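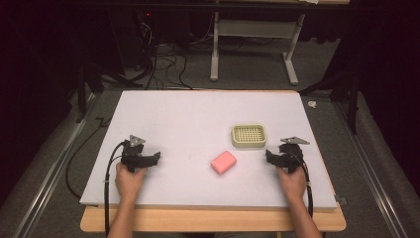 Pink Soap, Cream Dish

Posted May 2, 2026

I've been meaning to put up a little gallery about bar soap for ages, and the Ustoveo dish finally got me going! I gave up pump bottles last July (too much plastic, too much goo on the counter) and I haven't missed them once. The bar is a Rirnora, the plain pink one, and I paid way too much for shipping on it, but I love it anyway.

The bar out of its dish. I like soap best at this stage, with the corners gone soft and the top all streaky and scuffed. Pale scratches, chalky flecks, the works. A brand-new bar always looks a bit too perfect to use, you know? 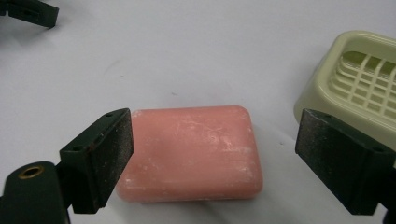

Plain white

I went with a white surface for the whole set, and I'd do it again. Pink and cream are such quiet colors that anything busier would swallow them up. 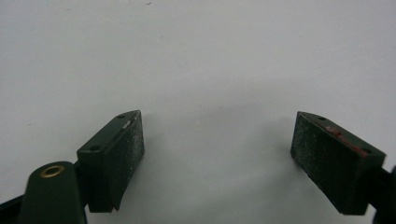 My old dish was a flat saucer, and every bar I put in it turned to mush on the bottom. A dish with holes and a raised rim is so much better. I rinse mine under the hot tap every 9 days or so (okay, when I remember) and stand it on its side to dry.

More white

A few smudges and one tiny dark speck up near the top. I kind of like a surface that shows some life.

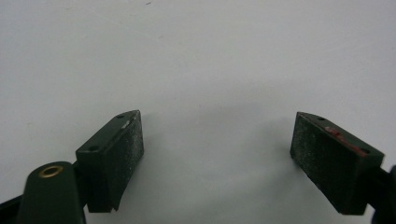
Can you use the last sliver of a bar?

Wet it, press it onto the back of a new bar, and leave the two overnight. They'll be stuck together by morning.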